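Software notes from Henddale: grasp checks and the new replay tool

Version 5 of the Pumisitz grasp planner is now running on both arms at Henddale. The main change is in how it picks a place to close the fingers on soft or irregular things. The old planner took the widest part of the point cloud as the object and aimed for the middle. That worked for boxes and bottles. It did badly on anything with a thin base and a spread-out top.

The new one looks for the narrowest stretch that runs along the object's long axis, then checks that the fingers can get there without touching the rest. If two stretches score the same, it takes the lower one. The weights are in the config file, and the defaults should be fine for most people.

We ran 267 grasps with it in July, and 112 of those were on dried plant bundles from the Darwish set. Bundles are still the slowest class. Thin stalks come and go in the depth data from one reading to the next, so the planner waits for 2 matching readings before it commits. You can turn that off with the fast flag, but please don't use it for logged runs.

We have also changed the wrist camera check. It used to compare one picture before the lift with one picture after, and it reported a lost object whenever the two looked too different. Motion blur set it off a lot. The check now puts most of its weight on the region between the fingers and very little on the top of the view, where tall objects smear the most. In the bundle view below, the green stems and the twine around them sit between the fingers, and that part is what the check scores. The blurred foliage higher up hardly matters to the result.
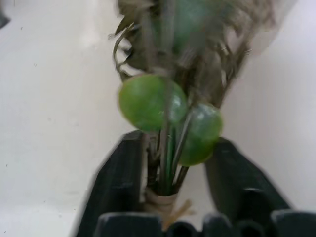

Replay tool

Testunura can now step through a logged run with the planner's choice drawn over the wrist view. Open a log, press P, and use the arrow keys. Logs made before version 5 will load, but the overlay stays blank because the older planner didn't save its candidates. Export to video is still broken on the lab laptops. Use the desktop machine until the next build is out.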